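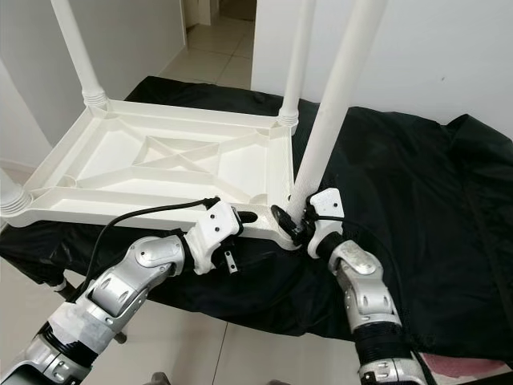 Okay, small plastic tables with screw-in legs. I have been on a kick about these for a month and I finally have enough to say for a thread. They're cheap, they're light, kids can't really hurt them, and they come apart for the closet. Flip one over before you do anything else, and put a cloth under it so the top doesn't get scratched up (black fabric is great, you can spot every bit of grit on it). Then look at the underside! The big X of ribs running across the middle, the raised rim around the edge, the threaded round sockets in the corners. All the good stuff is on the side you never see.

The X is my favorite part. A flat sheet of plastic that size would sag under a stack of library books. Add thin ribs on the diagonal and it stiffens up a ton, with barely any extra weight. I press on the middle of every plastic table I meet now. My family has stopped commenting.

Legs! Start all four by hand, a couple of turns each, before you tighten any of them. If one feels gritty or leans, back it out and go again. Turn it backward slowly until you feel a tiny click, then forward. That click is the threads lining up. Works on jar lids too.

Hand tight is plenty. I cracked a socket on my very first table by leaning on the leg with a strap wrench and I'm still a little sad about it. That was the green Korngate one, which now lives on the porch with three legs and a brick.

Someone asked what to do about a leg that keeps working loose. One wrap of plumber's tape around the threads. I did that in October on the table we use for puzzles and it hasn't budged – and that table gets dragged across the patio constantly.

Cleaning the underside: dry brush first, then soapy water. The pockets between the ribs hold crumbs like you would not believe. An old toothbrush gets into the pointy corners. Let it drain standing on its side, and give the sockets a poke with a rolled-up paper towel, water loves to sit in there.

My neighbor Châu Lục runs a Saturday-style art club out of her garage (only it's never on a Saturday) and has eight of these. She writes a number inside the rim of each one and the same number on the top end of its legs. I thought that was overkill until I tried to mix legs from a Brustari and a Drurov. Same size, same white, and the threads do not match at all.

Storage tip from her too: legs in a mesh bag, bag tied to a hook, tops stacked face to face with an old pillowcase between them. Her whole set takes up less room than my one folding table. I went home and redid my closet that same night.

Things I've used mine for this spring: seed trays, a printer, a sick-day soup station, a Quintanilla jigsaw with 800 pieces (nearly 400 of them sky, never again), and a very wobbly fort. The fort wobble was the blanket's fault. The table was solid!

If you've got one out in the sun, bring it in when you're done. White plastic goes yellow and chalky, and the legs get brittle right where they meet the top. Okay, going to go hunt for a replacement leg for the green one. If anybody has a spare Korngate leg in a drawer, message me, I'll trade you tomato seedlings.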